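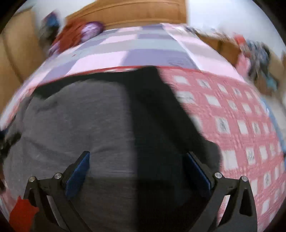

Ilari Kauppinen wrote back before the rest of us had even read the post properly, and his advice was to stop folding on a bare mattress and put a cloth down first. His reply is further down with the others. The original post is this one.

Folding bulky two-color tops so they fit a shallow drawer

Posted in Laundry and Closets, Kernisow Home Help

I fold everything on the bed because I don't have a table big enough. Shirts and pants are fine. The trouble is with large tops made from panels, gray in one place and black in another, where the panels seem to be different weights. I get one side flat, turn it over, and the other side has bunched up underneath. By the time it goes in the drawer it is too thick and the drawer won't close.

The drawer is 10 inches deep on the inside, but there is a rail across the top, so I lose a bit. I would like to stand the tops up on edge so I can see them all. Is there a fold that works for this, or should I just hang them?
marlo_t

3 replies

Ilari Kauppinen
Put a cloth on the bed before you start. A cotton tablecloth is good. Smooth sheets let heavy fabric slide around, and a mattress sags where you lean on it, so you end up chasing wrinkles.

Then do it this way. Lay the top face down and pull the hem straight. Smooth from the middle out to the sides with your flat hand, and go along the seams, not across them. The seams are where the bunching starts. Fold one side in to the center and lay the sleeve back down along that fold. Do the same on the other side. You should have a long strip that is the same width top and bottom.

Now fold the hem up to 2 inches below the collar. Don't go all the way to the collar or you get a lump there. Fold in half again, or in thirds if the fabric is thin. Stand it up with the folded edge on top. If it falls over, it needs one more fold.

I do mine 23 inches long before the last folds and they come out short enough for a drawer like yours. If the top has a hood, lay the hood flat on the back before you fold the hem up.

dovecote
Hang them. Mine are all on hangers and I don't have this problem.

pernille_b
Hanging is okay for light ones, but heavy knits stretch at the shoulders. I had a Sani hanger set with the wide ends and still got bumps in two of my sweaters over one winter.

I agree with the fold above, with one change. If one panel is heavier than the others, fold the lighter side in first and the heavier side over it. The weight holds everything down while you do the rest. Also check that the clothes are completely dry. Thick seams stay damp after the rest feels dry, and a damp seam will not lie flat whatever you do. I leave mine over a chair overnight.

For the drawer, a divider helps the row stay up when you take one out. I cut mine from a shipping box. Lultar sells a plastic one but it was too tall for my drawer with the rail.

marlo_t
Thanks. I tried the first method with pernille's change and the drawer closes now. The thickest top still falls over, so that one is going on the closet shelf.

Thread last updated October 5, 2026

More in Laundry and Closets
Getting the creases out of a fitted sheet
Where to keep winter blankets in a small apartment
Sweater sleeves that twist in the wash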